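Weathering notes for the Bandbridge coal wagons, as I do them. Short posts, one step each.

Kit is the Sterkden 12 ton open, plastic body, etched brake gear. Body built and primed grey before any of this. Wheels out, bearings masked.

Base coat is Bogdan wagon red thinned with its own thinner. Two passes with the airbrush, the second at right angles to the first. Leave overnight.

Gloss varnish over the lettering panels only. Transfers will silver on a matt surface whatever setting solution you use. If they have already silvered, prick the film with a needle and apply more solution.

Rub down planks with 1000 grit, wet, along the plank and never across. I used 900 on the first wagon and it cut through to primer at the corner plates. Those corners were touched in by brush and it shows.

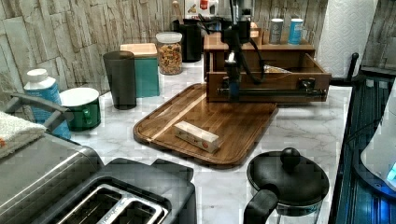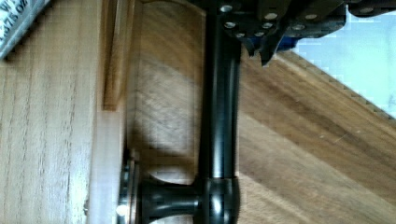
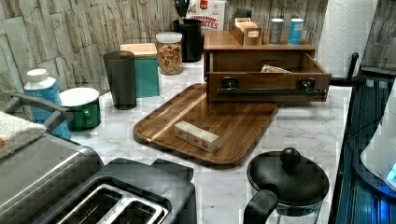
Page last changed: Monday, 21:40

Wash next. Dark brown oil paint in white spirit, thin enough to run along a plank joint unaided. Touch the loaded brush to the joint and let it travel. Draw off the surplus from the bottom edge with a dry flat brush.

Bare planks: one or two per side at most. Paint pale grey-brown, then drag a darker grey along the length with very little on the brush. Plellgate wagons had replacement planks left unpainted for months, so they can be lighter than the rest.

Ironwork gets a separate rust mix. Strapping and door hinges first, then a short streak below each bolt head. Keep streaks vertical. On a 6 wagon rake I vary the mix slightly between vehicles, otherwise they look like one batch.

Interior is darker than the outside at the floor and lighter at the top plank. Coal dust powder, brushed in dry, no fixative. Fixative kills the tone and you end up adding more powder to get it back.

Matt varnish over the outside only. Check couplings move freely before refitting the wheels. Underframe colour is a separate job and I have not settled on a mix for it yet.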